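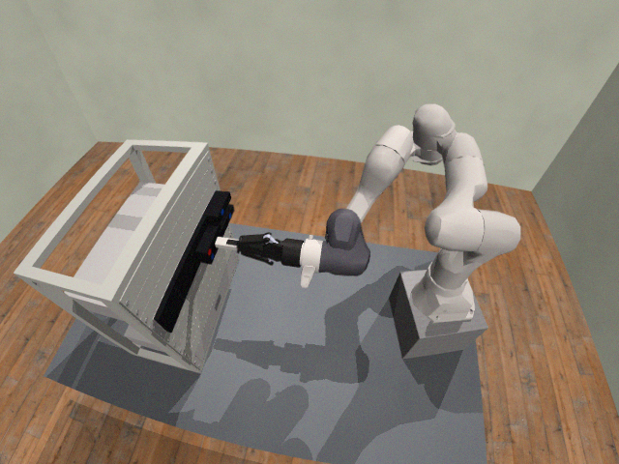

Selon Nantana Wiriya, l'erreur la plus fréquente à la mise en service consiste à régler la force d'insertion avant d'avoir recalé le repère du panneau : « On compense un défaut de position par de la poussée, et tout le réglage est à refaire. » Respecter l'ordre des étapes ci-dessous.

6. Mise au point de l'insertion en simulation

La présente section concerne le module d'insertion Plesetti, utilisé avec un bras articulé sur socle et une pince à mors parallèles. Elle suppose que l'installation du logiciel (section 4) et la déclaration de l'outil (section 5) sont terminées. Toutes les opérations s'effectuent dans la cellule virtuelle ; le contrôleur réel reste déconnecté.

6.1 Préparation de la cellule

1. Ouvrir le projet Zulska, puis charger la cellule comprenant l'armoire à châssis ouvert et le bras sur son socle.
2. Vérifier que le socle et l'armoire reposent au niveau zéro. Un écart en Z se reporte intégralement sur la cote d'approche.
3. Dans l'onglet Collisions, activer l'armoire, le panneau noir monté sur la paroi latérale perforée et le sol.
4. Conserver le maillage simplifié pour la paroi perforée. Le maillage détaillé ralentit le calcul sans modifier le résultat de l'insertion.

Remarque : le déplacement de l'armoire après l'étape 3 invalide la carte de collisions. Relancer le calcul par Cellule > Recalculer.

6.2 Recalage du repère panneau

1. Sélectionner le repère PANNEAU et le rattacher au panneau, et non au châssis de l'armoire.
2. Saisir trois points sur la face d'insertion. Éviter les arêtes.
3. Orienter l'axe X selon la normale sortante, vers le robot.
4. Valider. L'écart résiduel s'affiche dans la barre d'état ; au-delà de 0,2 mm, reprendre la saisie.

6.3 Approche

1. Appeler la position PRE_INSERT. La pièce doit être tenue par les mors, son axe long parallèle à l'axe X du repère PANNEAU.
2. Régler la distance d'approche à 112 mm.
3. Lancer le mouvement en mode pas à pas et contrôler la configuration du coude. La configuration « coude haut » est imposée par défaut.
4. Si le message E-31 (limite articulaire) apparaît, modifier l'orientation du poignet par pas de 5° autour de l'axe outil.
5. Enregistrer la position sous un nouveau nom. PRE_INSERT est écrasée lors des mises à jour.

ATTENTION : une trajectoire validée en simulation n'est pas une trajectoire validée sur site. Tout premier essai réel s'effectue en vitesse réduite, dispositif de validation en main, sans personne dans l'enceinte.

6.4 Insertion

1. Passer la loi de commande en mode Compliant.
2. Fixer la vitesse d'avance à 7 mm/s.
3. Limiter la force axiale à 6 N pour la première série. Cette valeur peut être relevée ensuite, par paliers de 1 N.
4. Activer la recherche en spirale uniquement si l'écart résiduel relevé en 6.2 dépasse 0,1 mm.
5. Exécuter un cycle unitaire et consulter la courbe effort/course. Un pic avant la cote de contact signale un défaut d'alignement.
6. Lancer la série. Le jeu d'essais fourni compte 2 184 cycles avec dispersion aléatoire de la pose de l'armoire ; prévoir une exécution de nuit sur un poste de bureau.

Remarque : l'arrêt d'une série par la touche Échap conserve les cycles achevés. L'arrêt par fermeture de la fenêtre les supprime.

6.5 Lecture du rapport

Le rapport classe chaque cycle en trois états : inséré, bloqué, abandonné. Les cycles abandonnés correspondent à un échec de planification et ne renseignent pas sur la force d'insertion. Les exclure du calcul du taux avant toute comparaison entre deux réglages.

Pour les cycles bloqués, trier par écart angulaire. Une concentration sur un seul côté indique le plus souvent un repère outil mal déclaré : revenir à la section 5.

6.6 Export

1. Choisir Fichier > Exporter > Contrôleur.
2. Cocher Inclure les limites de force. L'option est décochée par défaut.
3. Sur les contrôleurs Mahawong, sélectionner le format court pour les noms de positions.
4. Archiver le rapport de série avec le fichier exporté.

Le chargement du programme sur le contrôleur est décrit en section 7.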